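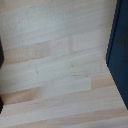

3 min read

The Plondemmont Exercise Saddle

If you ride trackwork six mornings out of seven, you already know what a bad exercise saddle does to you by the third horse. The Plondemmont is the one we'd been wanting to stock for years, and now that it's in the shop at Brincombe we can't stop talking about it!

It's a half-tree exercise saddle, built for galloping and for the long, dull trots home afterward (which is where most saddles start to pinch). The front arch is steel, the back half is free to flex, and the panels are wool felt under a synthetic cover you can hose off at the end of the morning. Weight without irons is a little heavier than the very lightest saddles we carry, and we think that's weight well spent. It sits still. On a narrow two-year-old with no wither to speak of, it still sits still.

Musa Ogbonna took the first one up to the gallops at Stockdale in March and rode everything in it, from a big rangy stayer to a filly who objects to most things. He brought it back with mud in the girth straps and asked if he could keep it until the fall. That saddle now has 1,203 rides on it, all written down in the yard book, and the only thing replaced has been one girth strap, after a gelding stood on it.

What we like

The knee roll. It's low and soft, so you can ride short for fast work and then drop your irons a few holes without feeling shoved out the back.

The stirrup bars are set slightly forward and recessed, so there's no lump under your thigh. Leathers slide on easily, even with cold fingers at 5 a.m.

The seat cover is grippy when wet. We've tried it in proper rain, and it beats smooth leather by a mile - you do give up the nice creak and the smell, if you're sentimental about that sort of thing.

Girth straps come in a set of three each side and are bolted through, so a saddler can swap one in a few minutes.

Sizes and fit

One seat length, two arch widths. The regular suits most Thoroughbreds in work. The wide is for the rounder sort, and for older horses on their way to a second career. If you're between the two, go wide and use a thicker pad. Girths are sold separately, and we find a 41 inch elastic-ended girth fits the average three-year-old, with a 50 for the deep-chested ones.

Please check the fit with the girth done up and a rider on board. You want a clear two fingers between the arch and the withers, and you want to check it again after the first week, when the felt has settled. Dean Crabtree at our Bunovcombe workshop is happy to look at photos of the saddle on the horse, taken square from the side and from behind.

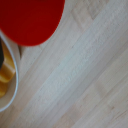
Looking after it

Hose the panels, sponge the seat with plain water, and let it dry on a rack away from the heater. Skip the saddle soap on the synthetic parts, as it leaves a film and you'll lose that lovely grip. The straps are leather and want a light oil once a month, or more often in a wet winter. Look at the bolts whenever you oil the straps. If one has worked loose, snug it up by hand with the small key that comes in the bag, and don't lean on it.

Spare parts we keep on the shelf: girth straps, strap bolts, keys, and replacement covers in black or navy. Panels are made to order.

Trying one out

We have two demo saddles, one in each width, and they go out to trainers' yards for a week at a time. Put a few different riders in it, and put it on your most awkward horse! There's a short waiting list through the spring, and it moves quickly once the two-year-olds are all backed. Call the shop or drop in any morning after 10, and ask for item 86.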